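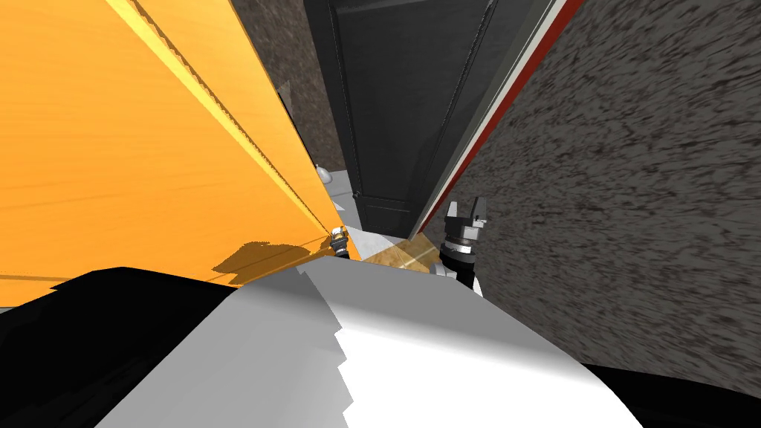

Zedcombe running on a simulated two-arm robot, between an orange panel and a speckled wall, with a dark door ahead.

Zedcombe 
Passage planning for mobile robots with arms

Zedcombe is a planning package for wheeled robots that carry one or two arms and have to get through doorways, corridors and the gaps between furniture. It plans the base and the arms together. You give it a robot model, a map and a goal pose, and it returns a timed path for every joint, including the base, with clearances reported along the way.

Most navigation stacks treat the robot as a circle or a box. That works in a warehouse aisle. In a home, the box is often wider than the door, and the planner either refuses to go or takes a path that only makes sense with the arms folded. Zedcombe uses the full body shape at every step, so it can bring a gripper in before a door frame and let it out again on the far side.

Who it is for

Teams with a working mobile base and a working arm controller who are tired of writing the part in between. You should already have joint position control and some form of localization. If you are still choosing hardware, the simulator build will run without any.

What is in the package

Planner core. A C++ library with Python bindings. Takes a URDF model and an occupancy or mesh map.

Door model. Treats a door leaf as a moving obstacle with a hinge, a current angle and a range it may swing through. Doors can be declared in the map or estimated from depth data at run time.

Clearance monitor. Runs alongside the controller and compares the planned distance to each surface with the measured one. If the two drift apart by more than your limit, it slows the base, then stops it.

Simulator plug-in. Loads furnished scenes, places the robot, and runs batches of passages with head camera views recorded for each one.

Scene set. The standard license comes with 107 indoor scenes. They include stair landings, bathrooms, closets, kitchens with islands, and a fair number of rooms nobody would design on purpose. The list is in the documentation, by room type.

Plavirska viewer. A desktop tool for stepping through a recorded run. Shows the head camera view next to the body model and a clearance plot for whichever link you click on.

How it plans

The first pass ignores the arms and looks for a route the base can follow. It is quick and often wrong, and it is only used to choose which openings to consider. The second pass takes each opening in turn and searches for arm poses that fit, starting from the pose the robot is already in. The third pass smooths the result and checks it against the joint limits and the base's acceleration limits.

Splitting the work this way means that a failed plan tells you where it failed. The error names the opening, the link that would not fit and the shortfall in millimeters. In our own testing this has saved more time than any speed improvement, and we would ask anyone evaluating the package to read a few of the failure reports as well as the successful plans.

Replanning happens while the robot moves. If a door has shifted since the map was made, only the affected opening is searched again. The rest of the plan is kept.

Working with the head camera

In a tight passage the robot's own body takes up a large part of what the head camera sees. Zedcombe masks it out using the joint state, with a margin you can set. The mask is computed per pixel from the body mesh, and parts of the image that it covers are marked as unknown. They are never marked as free. Older versions used a fixed mask, and if you have tuned settings for one of those you will need to drop them – the setup script will warn you.

Speckled or stone-like wall textures seen at a sharp angle are hard on depth estimation, real or simulated. The perception module has a setting called steep_surface that lowers the weight of depth readings taken at shallow angles and leans on the map instead. Leave it on unless your map is poor.

Shadows and reflections on a pale floor can be picked up as low obstacles. There is a floor filter for this, off by default. Turn it on only when you know there are no thin objects on the floor that matter, such as door thresholds or loose boards.

Doors in pairs

An opening with two doors near it is a separate case in the planner. Each leaf gets its own hinge, and the two are checked against each other as well as against the robot. In the scene below, an orange panel door and a black panel door both stand open at the same doorway, the orange one on the left and the black one on the right. The route approaches over a tiled floor, with a stair railing to the left and a gray textured wall close on the right.

The railing deserves a note. Thin balusters in a lattice are easily lost when a map is reduced to a coarse grid, and a planner that cannot see them will happily use the space over the stairs. Zedcombe keeps thin vertical structures as a separate layer. You can also draw a keep-out line in the map editor, and for any real stairwell we recommend doing both. 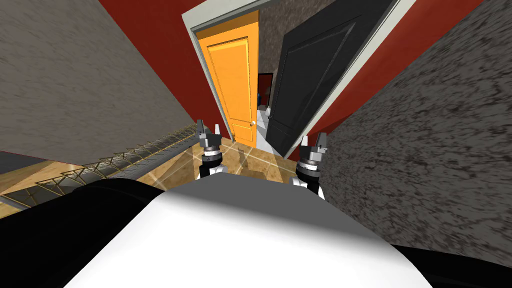

Eskil Forsberg: We had our base planner from one supplier and the arm planner from another, and the doors were where they argued. What I wanted was one number for how close the elbow gets to the frame. I get that now. Setting up the hinge limits took longer than I expected, mostly because our old map had every door stored as a wall.

On the map question, the converter in the current release looks for door-sized wall segments and asks you to confirm each one. It does not guess the hinge side. You will need to enter that or let the robot estimate it on the first visit.

Batch testing

The simulator plug-in can run a passage many times over with small changes to start pose, door angle and sensor noise. A standard batch is 2000 runs. Results are written as one table, one row per run, with the minimum clearance for each link and the reason for any stop.

A batch can be limited to one opening, one scene or one robot model. Most users start with the narrowest opening in their own building, modeled roughly, and widen it until the plan goes through. That gives a useful figure before anybody drives a robot anywhere.

Runs are repeatable. The seed is stored in the table and the viewer will replay any row from it, on the same version of the package. We do not promise identical results across versions.

Integration

Zedcombe talks to the rest of your system over ROS 2 or through the plain C++ interface. The ROS 2 node publishes the plan, the clearance values and the state of each known door. It expects joint states, odometry and, if you use the run-time door estimate, a depth image.

The arm side needs a controller that accepts timed joint positions. Torque-only controllers work through the small adapter called Hedlund, included in the package and documented in its own chapter. Sewwandi Ekanayake maintains it and answers questions on the support list.

Parameters are kept in a single file. There are 39 of them, and a new robot usually needs only the first page: body margin, speed limits, minimum clearance, mask margin. The remainder can stay as shipped until something in a failure report points to one of them.

Requirements

Ubuntu 22.04 or 24.04, 64-bit
8 GB of memory for the planner, 16 GB with the simulator
A graphics card for the simulator plug-in and the viewer; the planner runs without one
URDF with collision meshes for every link you want checked
Python 3.10 or later for the bindings

Known limits

Doors that slide or fold are not modeled. Put them in the map as fixed, in the position you expect.

The planner does not open doors. It will plan past one that is already open, and it can hold a leaf in place with the body if you allow contact on that link, but grasping a knob or handle is a job for your manipulation stack.

Mirrors are still a problem for the run-time door estimate. A mirror facing a doorway may be reported as a second opening. Mark mirrors in the map editor and the estimate will skip them.

Plans over ramps and thresholds assume the base stays level. If yours tilts noticeably, add to the body margin at the top of the robot.

Bases that cannot turn on the spot are supported, though the search is slower and may need a longer timeout in narrow halls.

Licensing

Evaluation: free, simulator only, ten of the scenes, no time limit. 
Standard: 573 euros per robot per year, full scene set, support by email. 
Site: any number of robots at one address, with source access to the door model. Ask for a quote.

Universities can use the standard license for teaching on simulated robots at no charge. Write from a university address and include the course name.

Support and updates

Releases come out when they are ready, and fixes for the current version are posted on Tuesday of most weeks. The February release added the per-pixel body mask and the paired door case. Projects made with the version before it will open, but door entries have to be checked once in the map editor.

When you report a problem, attach the parameter file, the URDF and the failure report. For simulator problems, add the row from the batch table so we can replay the run.

Zedcombe is developed and sold by Brakby. For quotes and site licenses, ask for Hedvig Sjögren. Installation guide, map editor manual and scene list are under Documentation.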